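Well, the move to Tiladow is done, and the network in the new place has eaten most of my evenings since June. Writing it down here while I still remember it, in case it saves one of you the bother!

The old office ran on one unmanaged switch and whatever the broadband box felt like doing. The new one has 2 VLANs - one for staff, one for the printers and odd bits - and a lovely secondhand managed switch that Souad Shawky found for me.

Everything pinged fine, small web pages loaded, and then any big file copy across to the Flarnport site over the VPN would hang at the same spot. I blamed the cable first (I always blame the cable), then the switch, then poor Latifa's laptop, which was entirely innocent.

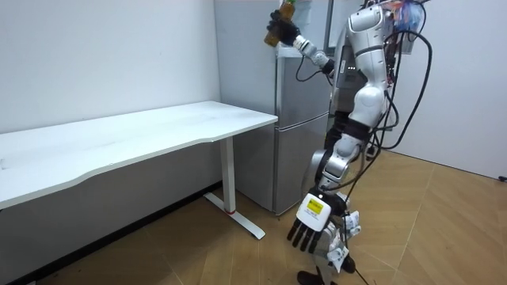 Green cap, amber bottle, arm right up.

It was the MTU, of course. The tunnel adds its own overhead, the big packets didn't fit, and the firewall was dropping the ICMP messages that would have told the sender to try something smaller. I let those through, clamped the MSS on the tunnel as well, and a folder of 3,083 files went over in one go while I made the tea.

Hanane Lahlou asked whether jumbo frames would speed things up. Probably a little, on the storage side, but every device on that segment has to agree on the size and I've got 6 that I don't trust to. Leaving it alone for now.

Next job is moving the DHCP scope off the old box, which is still handing out 200 addresses to a building with far fewer people in it. If anyone has done that without kicking the printers off, do shout!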